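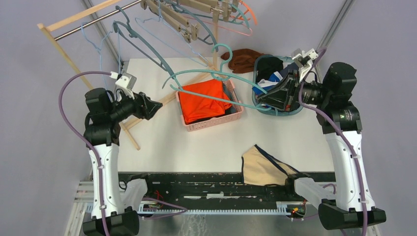

The hanger was always going to be harder than the shirt, according to Geeta Pal, because a shirt forgives a bad grip and a hook doesn't.

She and Nii Aidoo are building a two-armed laundry robot at the Stakinia shared workshop, working in the evenings. The pair began in July with a single arm and added the second after 14 weeks. Each arm has its own camera above the wrist.

Aidoo said the next job was to tidy the wiring and write a routine for putting a shirt on a hanger. Parts have cost roughly £1000 so far, paid for by the two builders.

The workshop will hold an open evening on Feb 24, 2024. Entry is free.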